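Drawer Clearing: Frequently Asked Questions
Stullstead Home Sorting
Last updated 26th May

What is it you do?

We sort small stuff. Sofas, lofts and marriages are outside our range. If it fits in a kitchen drawer and has been living there without paying rent, it's ours. Most customers book us for the drawer everyone has, the one that needs a shoulder to open and a butter knife to close.

Do I need to clear up before you come?

Please don't. People who tidy first tend to move everything into a bag, and then hide the bag, and then we spend the first hour looking for the bag.

How does the sorting work?

Two plastic bins, one green and one red, on a clear, light-colored surface. Green is for things that stay. Red is for things that leave. You pick up one item, say what it is out loud, and put it in a bin. If you can't say what it is, you may guess. If your guess begins with "some kind of," please look at the red bin for a moment before you decide.

There is no third bin. We tried one in March, labeled MAYBE, and by lunch it held the entire drawer.

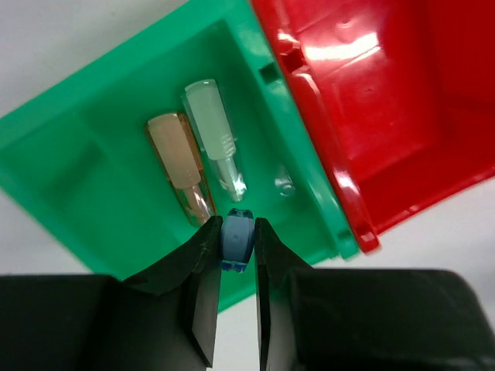 Green for staying, red for leaving. Two small see-through items in the green bin, one clear and one amber-brown.

Why one item at a time? I have a lot of drawer.

We know you do. Grabbing a handful is how things got into the drawer in the first place. With one thing between your fingers you have to look at it, and looking at it is most of the job. It's slow for the first half hour and then you get mean, and it speeds up.

I have two of the same thing in different colors. Can I keep both?

Hold them next to each other. If you use both, fine, green bin, we're not monsters. If one is the good one and the other is the one you hand to guests, you have your answer. Customers are surprisingly willing to defend the guest one. Lilibeth Manalastas, who started Stullstead and still does most of the house visits, once listened to a full twenty minutes on behalf of a spare tape dispenser. It stayed. She says she'd do the same again.

What about clear plastic things? I keep losing them.

Everyone does. See-through items vanish against a pale drawer liner and then turn up in multiples, because you bought another. Sort them over a bin with a strong color, where you can at least find the edges. After that, store them in something that isn't also clear. A clear box inside a clear tray is a lovely look in a catalog and a daily argument at home.

Can I use my own bins?

Yes. They should be low enough to see into and different enough that you won't mix them up late in the day. Set them right up against each other. If you leave a gap, things go in the gap. We bring a pair of Bolholm bins if you don't have any, and we take them home with us afterward, so please don't start keeping things in them.

What happens to the red bin?

You get to look through it once. Once. Then it goes in the car. Working things go to the swap shelf at Larnetitz, dead batteries and electronics go to the proper drop-off, and the rest is recycled where that's possible. We don't sell anything, mainly on account of having seen it.

I changed my mind about something in the red bin.

Call within 2 days and we'll dig it out. After that it belongs to someone at Larnetitz, who is probably wondering what it is.

How much does it cost?

$100 for a visit of up to 3 hours, bins included. Most single drawers fit into one visit. Drawers plus "just this one cupboard" do not. Travel outside town is extra and we'll tell you the price before we set off.

Can my kids help?

Yes, and they're usually better at it than you are. Give them the tiny stuff and a bin of their own to be in charge of. Be warned that they will ask why you have kept something since before they were born, and they will wait for an answer.

Will it stay tidy?

For a while. The drawer is patient. We suggest emptying it again every spring, and we have a number of regulars who find that insulting and book anyway.

Do you do garages?

No. Try Tan, they have a van.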